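2022-04-29

Erier House and the trouble with a good story

I have now read five accounts of how Erier House burned, and they can't all be right. I have my doubts about every one of them.

For anyone who hasn't been out that way, Erier sits above the Kallow road on a rise that somebody once paid a great deal of money to have planted. The cedars are still doing well. The house is a shell, with four outer walls, most of a porch, and a stair turret that the guidebooks like to call Scottish, though I can't see anything Scottish in it beyond the fact that it's round and has a pointy bit on top. It's a colonial mansion of the wool money years, built by people who had seen engravings of castles and wanted one, and who then discovered what it costs to heat.

The version on the sign at the gate says the place burned in August, in a single night, and that the glow could be seen from Bustitz. I've driven to Bustitz. There's a ridge in the way, and a fairly serious one. Perhaps the glow lit up some low cloud. Perhaps a person in Bustitz wanted to be part of it.

The second version has a servant knocking over a lamp. There is always a servant with a lamp. I went through a stack of booklets on country houses once and the lamp turned up so often that I began to wonder how anyone of that class was ever trusted with one. It's a handy explanation, as the family comes out of it blameless and the servant never gets a name, so can't be checked.

Then there's the insurance theory, which I'll admit I'm fond of, and which is exactly why I don't trust myself with it. The owners were supposed to be broke. The evidence for this is that they sold a paddock. People sell paddocks.

The lodge

I stayed two nights in the old gate lodge, now let out to visitors, which was dearer than I'd have liked and came with a folder of local history on the hall table. The folder repeats the sign, nearly word for word, and adds a ghost. She walks the upper floor, which is a good trick considering there hasn't been an upper floor for a very long time. I slept perfectly well.

What the lodge does have going for it is the rooms themselves. The walls are thick, the windows are mean little pointed things that let in next to no light before ten, and the bedroom has kept its original proportions, meaning it's too tall for its width and the colour of the ceiling is anyone's guess. I was told it's "untouched". The bathroom suggests otherwise.
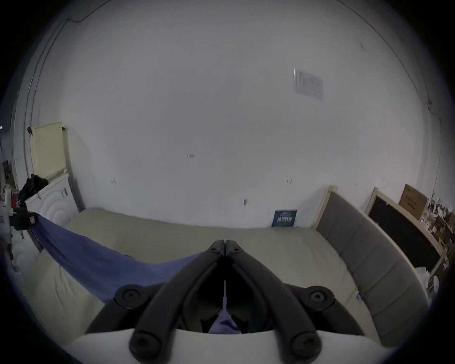
The 196 windows

This is the claim that sent me out there in the first place. The folder, the sign and at least one published book all say that Erier House had 196 windows. It's such a precise figure that it sounds as though it must have come from a builder's account or a glazier's bill. I asked where it came from and was pointed to the book. The book has no footnote. The only earlier mention I've found is in a newspaper piece from the district, and that one gives 76.

I walked the outside twice with a notebook. Some of the openings are bricked up, and the east end has come down far enough that you're guessing, but there's simply no wall left over to hold the larger number. If you include every pane in the surviving porch tracery you could perhaps get there, and I suspect that's how it was done. So 76 seems far more likely to me, and even that may be generous.

Does it matter? Probably not to most people. But the same book is the source for the fire date, the architect, and the visit of a minor royal who, as far as I can tell, was on a ship at the time. If the windows are wrong, I'd like to see the workings for the rest.

What I'd believe

That the house was built in at least two goes. The stone changes colour at the west corner and the string course doesn't line up, which no amount of romance will explain away. That it was half empty before it burned, going by how little turned up when the site was cleared. And that the roof lead went missing afterwards, as it always does.

The Kallow library has a box of estate papers that I'm told hasn't been catalogued. I've put in a request and heard nothing back so far. If anyone reading has a copy of that newspaper piece with the page number intact, please leave a comment, as mine was clipped by somebody with no interest in page numbers.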